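The first thing Huiling Zhong told me at Skasteo was to stop apologising to the robot. I'd only nudged the arm a bit too hard! She and Tsutomu Sakai have been building up a library of picnic-packing moves since October, one example at a time, and they'd promised me a go.

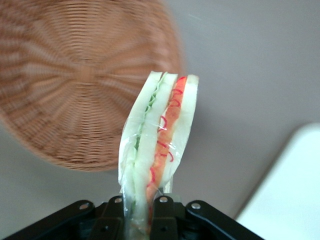

Each example is a single pick and place, steered by a person from start to finish, and Tsutomu likes the awkward ones best. A sandwich in cling film is his favourite (bread squashes, film slips), and with the fingers clamped on the bunched-up wrap at the bottom and the slices standing upright, the wicker basket is right there behind it. I managed 6 of these before lunch. Huiling, I should say, had done 46.

We swapped seats after that, and I got a lesson in going slowly, which I badly needed – my hands kept wanting to rush the last bit. 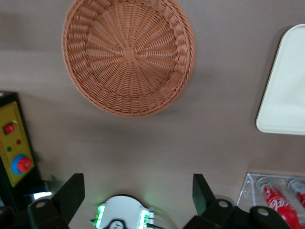 So do the bad attempts get thrown away?

They're kept and labelled as misses, and Huiling goes back over them when she's deciding what to record next. Plenty of mine are in there, I'm afraid.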